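Notes from the Denovside Kitchen Swap
May 4, 2022

Hello again, Denovside cooks!

I promised last time that I'd write up my vinegar winter, and then I got distracted by the garden and the taxes and a leaking gutter, so thank you to everybody who nudged me. (Ayuba Frimpong nudged me twice. Hi, Ayuba.)

So, back in February I had a big bag of apple cores and peels in the freezer and no plan for them. I'd been saving them for jelly, but I don't really like apple jelly, and I finally admitted it. Lutfa Gamage told me to make vinegar. I said that sounded like a lot of work. She said it was a jar, some water, some sugar and a cloth, and would I please stop complaining and go find a jar.

She was right. I packed the scraps into a clean half-gallon jar, stirred a few spoonfuls of sugar into enough water to cover them, and put a saucer on top to keep everything under the surface. Then I tied a piece of old pillowcase over the mouth and stuck it on the shelf above the fridge. For the first week I stirred it every day. It fizzed! I kept calling my husband in to listen to it, and he was very polite about it.

After the fizzing slowed down I strained out the apples and let the liquid sit, still under its cloth. I tasted it at 17 days and it was like flat cider with a bit of a bite. Not there yet. At 8 weeks it was properly sharp, the kind that gets you in the back of the jaw, and there was a cloudy jelly disk floating on top. That's the mother. It looks awful and it's a good sign. If you see fuzz in green or black or pink, that's mold, and the whole batch goes out. I lost a small jar of pear that way because I let the fruit poke up above the water, and I'm still a little sore about it.

One warning, and please take it seriously: don't use homemade vinegar for canning pickles. You can't be sure how strong it is. I use store vinegar for anything that's going on a pantry shelf, and keep mine for salads, for splashing on greens, and for a quick cucumber thing I eat standing at the counter.

What I keep it in

I've gotten picky about bottles. The big jar is fine for making vinegar but hopeless for pouring, and I ruined a perfectly good potato salad finding that out. A slim neck is what you want, so it comes out in a thin stream and you can stop when you mean to. Glass, always. Metal lids rust on me, so I've gone over to corks, and I save every one I come across. Ofori on the corner sometimes has odd bottles in the bargain basket by the door, and I've found two good ones there so far. I wash them in hot soapy water, rinse them until I'm bored, and let them dry upside down overnight before filling.

When I make dressing I put the greens in last. Oil, vinegar, salt, a little mustard, all whisked in the bottom of the bowl, and then the leaves on top so they don't get soggy while I hunt for the tongs. Lutfa does it the other way around and we've agreed not to discuss it.

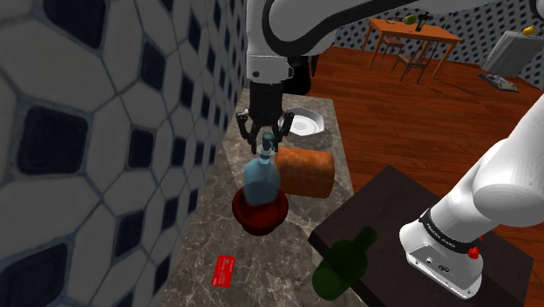 Coming up at the swap

We'll be in the back room at Plonance again, same as usual, and the theme is anything sour. Bring sauerkraut, bring lemon bars, bring that rhubarb you've been threatening us with. I'll have pieces of the mother to give away, so bring a small jar with a lid if you'd like one. Please put your name on your dishes this time, I still have a blue lid and a serving spoon from the last one.

Ayuba is bringing his pepper relish and has asked me to say that it is hotter than it was before. I tried some. Bring milk.

If you've got a vinegar question, or you've done this with plums (I really want to try plums), write back and tell me how it went!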